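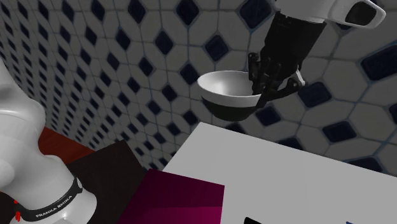 Slide 1 - a white and charcoal-grey bowl, lifted by the rim

Speaker notes: What We Eat From - bowls, kitchens and the meals people remember
Talk for the Nernbridge Local History Evening, Friday, 7:30

Good evening, everybody, and thank you for coming out. I know the parking behind the hall is a trial, and if you ended up on the hill by the feed store you have my sympathy and you can have first go at the cake.

(Wait for people at the back to sit. Check the microphone with the back row.)

My name is Zoltán Kelemen, and for those who don't know me, I ran the kitchen at the Pletside school for 33 years, and since I stopped doing that I've been going around to people's houses and asking them what they used to eat and what they used to eat it from. I started with my own neighbors, and then their cousins, and then it got a bit out of hand. My wife says I've been fed lunch in every house between here and Cliltness, and she isn't far wrong.

I want to talk tonight about bowls. I could have talked about plates, and I had half a talk on plates written, but when I went back through my notebooks I found that people hardly ever told me a story about a plate. They told me about the good plates, the ones that came out at Christmas and went back in the cabinet, and then the story was over. When somebody had a story that went on for a while, with weather in it and an aunt, there was nearly always a bowl.

(Slow down here. I rushed this part in August.)

Think about how you hold one. You can put a bowl in your lap. You can carry it out to the porch, or up to somebody who is sick in bed. You can stand at the stove and eat out of it before anyone else comes down. A child who can't yet manage a knife and fork can manage a bowl and a spoon, more or less, and at the other end of life it's often the same. I fed my father his last winter from a bowl with a blue line around it, and I couldn't tell you one thing about the plates in that house.

NEXT SLIDE - the Nikolovski kitchen

So let me start with the Nikolovski family, because they were the first people to really sit me down. Some of you will remember their boarding house, on the corner where the tire shop is now. There were 14 men living there at the busiest, most of them working at the sawmill, and every one of them had his own bowl. You didn't choose it. It was handed to you when you paid your first week, and you washed it yourself, and it lived on the long shelf by the back door in the same order as the rooms upstairs.

The granddaughter told me that the first thing her grandmother did every evening was look along that shelf. If a bowl was still sitting there at a quarter past six, she knew who was late, and she would put a cover on something for him. If it was still there at nine she sent one of the boys down the road with a lamp. She couldn't read English very well and she never kept a list of any kind, but she had that shelf, and she could tell you at a glance how the whole house stood.

(Pause. People usually want to say something about the boarding house here. Let them, but not for too long - last time we lost fifteen minutes to the sawmill whistle.)

They ate bean soup on working days, thick enough to stand the spoon in, with paprika and a bit of smoked rib when there was any. On Sundays there was chicken, and noodles cut by hand. I have her noodle recipe, or I have what the granddaughter remembers of it, and it goes like this: flour until it feels right, eggs, a little water if the eggs are small, and then you roll it out thinner than you think you should. I've made it a number of times and I'm still not rolling it thin enough. There are copies on the table by the door, with proper amounts worked out, for those of you who like to have an amount.

NEXT SLIDE - the school

Now I have to talk about the school, and I'll try not to go on.

When I started at Pletside, we had heavy bowls, the thick kind with a rolled edge, and they weighed so much that a full stack was a two-person job. You learned to lift them properly or your back told you about it. They chipped, of course, and we had a rule that anything chipped came out of the line right away, and I used to take those home and put them out in the yard for the birds. There are still a few under my hedge.

Then we changed over to trays. I understand why. They stacked better and they washed faster, and every child could get a main dish and a vegetable and a dessert in one go without carrying three things. I signed the order myself. But something went a little quiet in the dining room after that, and it took me most of a year to work out what I was missing. It was the way the children used to sit with their hands around the soup on a cold day. You can't put your hands around a tray.

So I kept soup on Fridays, and I kept 5 stacks of the old bowls in the store cupboard to serve it in, and I'm happy to say I never had a single complaint about it except from the dishwasher, who was entitled to one.

(If the former students are in, there's usually a shout of "tomato and rice!" at this point. Shout it back.)

The tomato and rice, yes! I get stopped in the grocery store about the tomato and rice. People with gray in their hair come up to me next to the canned goods and want to know what was in it. There was onion in it, cooked very slowly, much longer than you'd have the patience for at home, and a carrot grated so fine the children didn't know they were eating a carrot. That was the whole secret, and now you have it, and please don't tell anyone under ten.

NEXT SLIDE - Cliltness

I'd like to take you out to Cliltness for a few minutes, where they had a custom I haven't found anywhere else in the county. When a new family moved in, the houses on either side each brought over a bowl of something. Dumplings, stewed apples, potato salad, whatever was going. And the custom was that you didn't send the bowl back empty.

You can see where this leads. You get a bowl of stewed apples, and a few days later you send the bowl home with some rolls in it, and then that family feels they ought to answer the rolls, and before long there's a bowl walking up and down the road all year round. One lady there, who was ninety when I met her, had been trading the same yellow bowl with the house across the road since she was a bride. The people across the road had changed twice in that time. The bowl was passed along with the house, and the new owners were told about it when they got the keys.

I asked her whose bowl it was to begin with, and she looked at me as though I'd asked whose rain it was. She thought it might have come from her mother-in-law. Then she thought it might not have. She sent me home with it, full of plum cake, so you may be sure I was back out there the next week with it full of noodles, badly rolled.

(Take a drink of water.)

NEXT SLIDE - how to ask

I promised the organizers I'd say something useful, so let me finish with a few words about how to do this yourselves, because I can't get to every house and some of these stories aren't going to wait for me.

If you want to hear how people lived, go and sit in their kitchen. The front room is no good at all. In the front room they'll tell you about weddings and who got which job. In the kitchen, if you ask what's the oldest thing in the cupboard, they'll get up and start moving things around, and while their hands are busy they'll talk. Don't interrupt. Write it down afterward in the car if you have to. I use a plain notebook and a pencil, and I put the date and the street at the top of the page, and whatever I was given to eat.

Ask what was in the bowl, and who filled it, and who got served first. Ask what happened when it broke. I've had people laugh at that question and I've had one man get up and go stand at the window for a while, and then come back and tell me about his brother for an hour and a half.

And eat what you're offered, please, even if you had lunch already - I generally have.

If you have a bowl at home that has been somewhere or belonged to somebody, I would dearly love to hear about it. There's a sign-up sheet next to the recipes. Put your name and your street and a good time of day to call, and I'll come out, and I'll bring noodles.

(Questions. Then remind people about the cake, and that the hall has to be locked by ten.)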